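Play kitchen bits: what do you keep, what do you bin?

Forum: Toys and Playrooms
Started February 2020

mendoza_m
We inherited two lots of play kitchen gear from cousins, on top of what we had, and the whole lot is now breeding in a tub under the stairs. I stood on half a banana at 11 last night and said a word my daughter has since taken to kinder.

I want to get it down to one tub. My wife says keep the food and lose the pots. I say the reverse. The child says keep everything, plus the actual colander from the actual kitchen. Who's right?

Melquiades

zepeda_knits
Your wife's wrong, sorry. Food is what ends up under the couch. Pots at least hold the food. Two pots, one colander, one cup per child and whatever plates have survived. Everything else goes to the op shop, where it will be bought by your cousins.

Sobia A
Disagree with Marisol. Mine ignored the pots completely from the day we got them. They want things to serve you. I have eaten 60 plastic strawberries this month and been charged for all of them. If you cull the food you're left with a very tidy kitchen and a customer with nothing to complain about.

blazena
Keep the oven if you've got one. A pot is a pot, but an oven has a door, and the door is the toy. Ours opened and shut that thing for a whole winter and never cooked a meal in it.

mendoza_m
We do have an oven, a Jorkard, with a door that hangs on by faith. Noted.

zepeda_knits
Blažena has a point about the door, and I resent it. I'd still cap the food. When I sorted ours I put it all out on the table and made the kids pick 13 pieces. There were negotiations. The lemon got in on a technicality.

Sobia A
Thirteen! That's a corner shop in a drought.

rocio_e
I run the toy library at Skivstead on Saturdays, so I see a lot of these sets come back, usually with somebody's real teaspoon in them. A mixed kit gets borrowed far more than a pots-only one or a food-only one. Cookware, a few bits of fruit and veg, something to eat off, an oven if the box will close. Nobody has ever asked me whether the colours match. 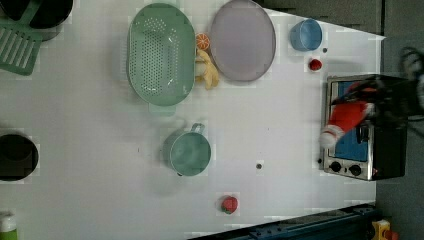 mendoza_m
Does the play food need to be in scale with the pots, or do kids not care?

rocio_e
Kids under five couldn't care less. A strawberry as big as a saucepan lid is fine by them, so only worry about it if a piece is small enough to be a choking risk for a younger one.

blazena
My eldest cared. He was four and told me the carrot was "not a believable carrot". He's doing accounting now.

Sobia A
Rocío, how do you clean the stuff between borrowers? I've got a tub of Ferkance veg with a smell I can't trace.

rocio_e
Warm soapy water, a rinse, then dry on a towel overnight. If it's hollow and it has a hole in it, water gets in and stays in, and that'll be your smell. Squeeze each one over the sink. You'll find the culprit and you'll wish you hadn't.

Sobia A
It was the eggplant. I don't want to talk about it.

zepeda_knits
This is my whole argument for keeping the pots.

mendoza_m
Update for anyone still reading. We did the table method. My wife chose the food, I chose the cookware, and the tub still wouldn't shut, so one saucepan and a bunch of very sad grapes went in the op shop bag. The kid took them both back out while I was looking for my keys. The Medrano tea set has gone to my sister, who hasn't been told.

The oven stays. The door came off on Sunday and has been promoted to a tray.

blazena
Glue it back on. You'll regret it otherwise.

mendoza_m
She's serving drinks on it. I'm not going to be the one to ask for it back.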